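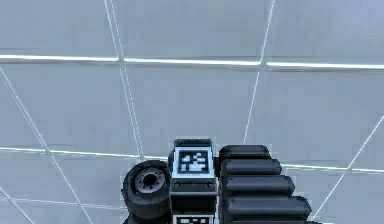
Hedgehogs are back at Orkwood!

What a spring it's been for the wildlife hospital. We took in 80 hedgehogs over the winter, most of them autumn youngsters far too small to hibernate, and 69 have now gone back to gardens and hedgerows near Grellville. The last 11 are feeding well (very well, going by the food bill) and should follow in June.

If you have a garden, please cut a small gap in the fence and leave out a shallow dish of water. No milk, please, it upsets their stomachs. And if you see a hedgehog out in full daylight, ring us straight away. We'd love to hear your sightings too!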